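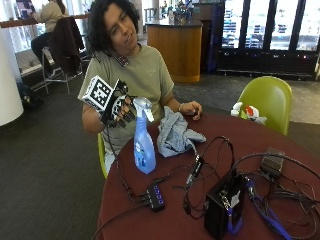
Ticket: Dutemitz glove, wrist pose drops out during grasp
Project: Nomidwood, bottle and cloth set
Status: closed, with one follow-up
Opened: October 2020

Symptom
The wrist pose from the marker cube is lost for short stretches when the hand turns to close on the spray bottle. Finger angles carry on as normal. In the last batch of 1,622 demonstrations, 64 were thrown out by the gap filter, nearly all of them in the spray task. Folding the cloth on its own gives no trouble.

Setup
Glove on right hand, cube on back of hand, cable down to the table. Fixed camera. Glove and camera streams are joined offline by the Pichon script at 60 Hz.

Log
1. Swapped the glove cable and moved it to another port on the USB hub. No change. Hub lights stayed on throughout.
2. Checked clocks. Offset between the two streams is under one sample, so this is not a sync fault.
3. Replayed the rejected runs. The gaps start when the cube turns far enough that one marker face is close to edge-on. The solver was set to need two faces and returns nothing when it gets one.
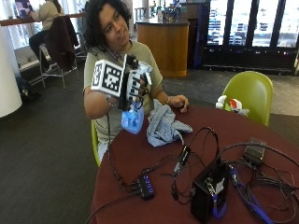 4. Changed the solver to accept a single face, using the last good pose to pick between the two possible answers. Gaps closed in 51 of the rejected runs. The remaining 13 have the cube hidden by the forearm and cannot be saved.
5. Repeated the grasp with the bottle held lower and the palm turned in. Pose held, but jitter is higher on single-face samples. Added a low-pass filter to those samples only.

Effect on the result
Thibault Riviere retrained the Bollwood policy on a fixed subset of 1,000 runs, with and without the recovered ones. Grasp success was the same within the spread between seeds. The trigger press improved slightly, too little to report.

Resolution
Single-face mode is now the default. Batches from July were made with the old setting and need to be run through the solver again before they are merged.

Follow-up
Glove strap slips after long sessions and shifts the cube offset. Separate ticket.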